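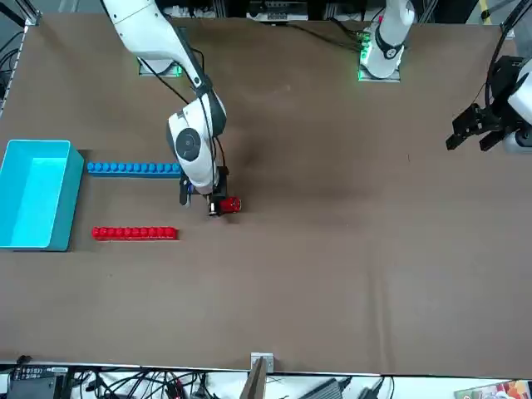
Do shoppers buy more when a store offers them more choices?
Sometimes, and far less reliably than the popular books claim.

Consumer Behavior, Unit 6: Choice and Display
Handout by Morenike Briggs, revised April 16, 2023

Read the Buseck paper before class. It is the one everybody quotes. Shoppers at one market saw either a small shelf of jams or a large one, and the small shelf sold better. Look at the sample: 406 people, one store, two afternoons in March. The large shelf was also farther from the door. The authors mention this in a footnote and then drop it.

The Grusedon follow-up used 2000 online orders and found a gap so small that I would not rearrange a pantry over it. Skirance, the consulting firm, still sells a "rule of six" to grocery chains. I asked them for their data and got a brochure.

Terms you need:
Choice overload – the claim that too many options put people off buying.
Default – what you get if you do nothing.
Publication bias – dull results stay in the drawer.

Boström is more careful. She argues that overload shows up mainly when buyers have no favorite going in. That sounds sensible, but her groups had 40 and 55 people in them, and she sorted them by asking about favorites after they had already chosen. Why is that a problem? Come ready to talk about it.

For next time, write one page on a claim from the textbook, chapter 4, that you don't believe. "It seems wrong" won't get credit. Say what evidence would change your mind.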